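Folding clothes on the bed

Folding clothes on the bed, also called bed folding and, in some households, "doing the pile", is the domestic practice of turning clean laundry into stacks on top of a made bed. It belongs to the last stage of the washing, after drying and before putting away, and is often mistaken for the end of the job by the people who do it. The bed is preferred to the table because it is large, soft, close to the wardrobe and seldom has breakfast on it.

Origins

The practice has no recorded inventor. Household manuals generally tell the reader to use a clean, flat table of waist height, which suggests that their authors owned one. In small flats the bed is frequently the only surface on which a jumper can be opened out to its full width, and the habit probably grew up wherever bedrooms were small and wardrobes were in them.

The closest thing to a study is a survey carried out by the laundry writer Kidus Wolde for the Prondstead Household Review, a quarterly with a loyal readership and a long letters page. Wolde sent out 2,000 forms and got 1,039 back. Of those who replied, 814 folded on the bed. The rest used a table, the sofa, the floor or the top of the washing machine, apart from a small group who wrote that they did not fold and did not see what business it was of his.

The surface

A bed is rarely folded on bare. Most have a cover of some sort, and the cover affects the work more than folders like to admit. A thick duvet swallows small items and gives every stack a lean. A patchwork quilt is firmer, but its pattern competes with whatever has been put on it, and a patterned sock may lie in full view for a week. Children's quilts, with their cartoon faces and bits of lettering, are the worst offenders in this respect. 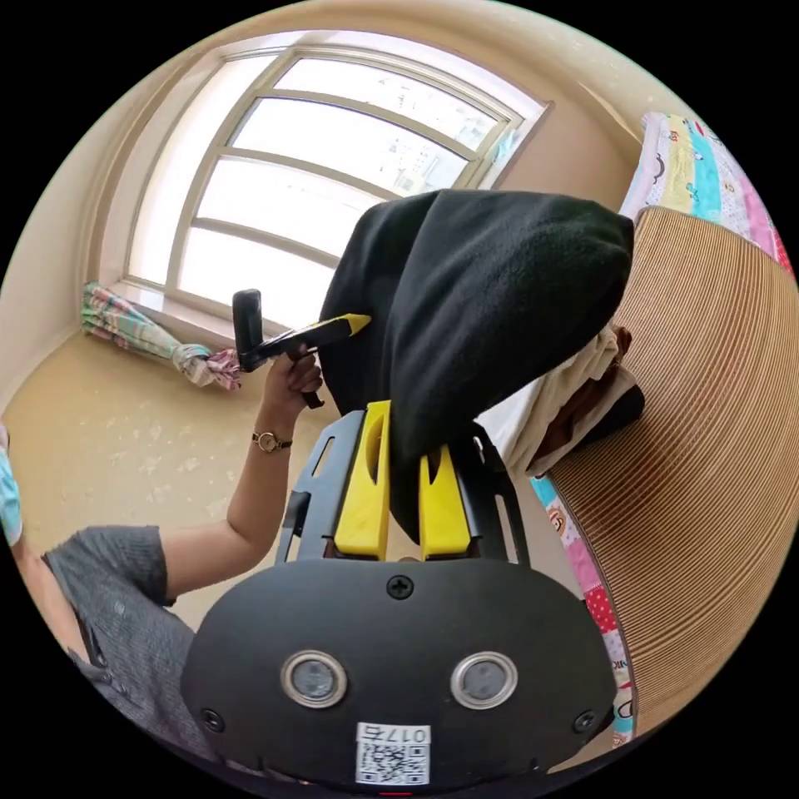

Fleece is the usual test of a folding surface. It is bulky and springy, and it clings to whatever it has been laid upon, so that moving a black fleece garment across a pale quilt tends to leave a record of the journey. Wolde's respondents ranked it the second most disliked item in the basket, after the fitted sheet, about which the Review has since declined to print further correspondence.

A woven sleeping mat, of bamboo or rattan, gives a much better result. It is laid over the quilt or mattress in warm weather and left there by many families until November, or until someone complains. Cloth slides on it easily and can be smoothed with the side of the hand, and a crease pressed against it stays where it was put. The drawback is that a slippery garment may go on sliding until it reaches the edge of the bed, and then the floor.

Methods

Three methods are commonly described, though most people use a private mixture of them and defend it with some heat.

The lengthwise fold, known in Prondstead as the Harik, brings one side of the garment over the other to make a long strip, which is then doubled or rolled. It suits trousers, leggings and scarves. It is quick and forgiving, and needs more length of bed than one expects.

The square fold, or Talukder, turns both sides in towards the middle and brings the bottom edge up to the collar. It produces the flat rectangle seen in shops. At home it produces something near enough. Sleeves are the recognised difficulty. They may be laid straight down the back or crossed over it, and both schools regard the other as slovenly.

The upright fold, or Rulik, carries on from the square fold until the garment is a small firm block that can stand on its edge. Blocks are then lined up in a row, so that each can be seen and taken out without disturbing its neighbours. This works admirably in a drawer. On a bed the row needs something to lean against, and it is liable to go over when anybody sits down.

All three methods have trouble with dark clothes. A folded length of black or very dark green cloth shows neither its seams nor its hem in ordinary bedroom light, and experienced folders find the end by touch. The usual advice is to take hold of one end, draw the cloth out along the bed and let it lie before deciding what it is. 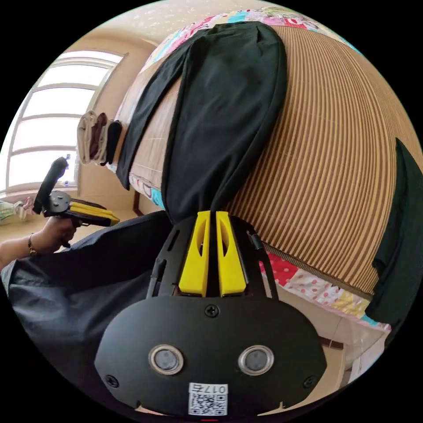

Order of work

Opinion is divided on whether to sort before folding or after. Sorting first gives tidy heaps by owner or by kind, and uses up the whole bed before a single thing has been folded. Sorting afterwards is faster, and explains how one member of the household comes to own eleven vests.

Habibur Sivakumar, whose pamphlet The Made Bed is still handed round in Prondstead, recommended going by colour, with the pale things first and the blacks left until last. He argued that creams and browns are easy on the eye and put the folder in good spirits for what follows. His critics replied that this leaves the hardest part for the moment when interest has failed, and that most black clothes are put away rolled in a ball as a result. Sivakumar's second edition conceded the point in a footnote.

Bedtime

The great advantage claimed for the bed is that the work has to be finished before anyone can sleep. Wolde's figures offer this little support. Many respondents reported moving the stacks to a chair at night and back to the bed in the morning, and one had kept this up from a Tuesday until the following wash, when the clean and the newly clean were merged.

See also: Airing cupboard; Chair, bedroom, uses of; Odd socks; Sheet, fitted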